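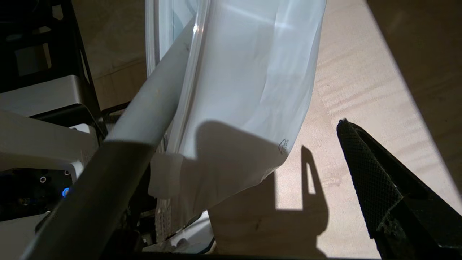 5. Sorting and storing your bags

Now for the fun bit! Once the Flarneo organiser is on the wall, all those odd bags finally get a home.

1. Shake each bag out over a table and check the corners for crumbs or receipts.
2. Look for the little recycling triangle, often printed low down and easy to miss. Group bags with the same mark.
3. Smooth the bag flat, fold it in half lengthways, then press the air out towards the open end.
4. Roll it up and push it in at the top. The organiser holds up to 51 thin bags – brilliant for such a slim thing!

Note: Crinkly bags spring open, so tuck the loose end in.

CAUTION: Plastic bags can suffocate. Keep them away from babies, children and pets.

Flarneo Home Guide | Contact us | © 2023 Flarneo | Back to top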